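**Povari table top, light finish** – sold without legs

We were doubtful about this one. Light wooden tops get described as "warm" and "natural" in every catalog going, and most of them look like printed paper once you stand over them. So we kept a Povari in the shop kitchen from April and used it before agreeing to list it.

The grain is the best thing about it. The lines are fine and close together, they wander a little, and here and there they bunch up into a darker patch. If you want an even color from end to end, buy something painted. No two tops match, and Wokau, who make them, won't let you pick yours from photos. We asked twice.

The finish is sold as "satin, low reflection." Satin, yes. Low reflection we would argue with. Under a strong light the middle of the top goes pale and silvery and the grain washes out, and you only get the honey color back off to the sides. Put it under a shaded lamp if that sort of thing bothers you. 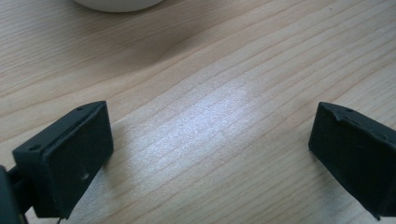
*Povari top, light finish, with light reflecting off the surface.*

Wokau also says the surface "needs no care." We don't believe that of any wood. Wipe up spills, use a mat under hot pans, and oil it when it starts to feel dry. The Gitar oil we stock works fine – the one in the Wokau care kit costs more and we couldn't tell them apart.

**Details**

- Width: 800 mm
- Length: 1,148 mm
- Thickness: 33 mm
- Finish: satin, light only
- Legs: not included
- Price: $213

**Legs**

The Butt steel legs fit, but the screws that come with them are short for a top this thick. Ask for the longer ones when you order. Wokau's own legs fit too and wobble slightly on our floor, which may be the floor.

**Returns**

Unused tops can come back in the original box. A dark wave in the grain doesn't count as a fault, and neither does a difference in shade from the one shown on this page. Chipped corners do count, so open the box before you sign for it. Drivers will tell you they can't wait. They can.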